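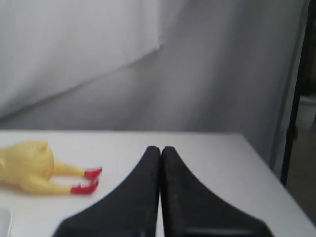

December
By Dionysis Kyriakidis

Print this article | E-mail this article

The rubber chicken is an old joke, but in Hurnside people still buy it. The toy shop on Pargate sells 50 of them before the holidays, mostly to adults. I bought my first one when I was 21, and it made my English teacher laugh very much. Yellow body, red feet, no use at all. My daughter is seven and she takes hers to the dentist. She says that it is braver than me.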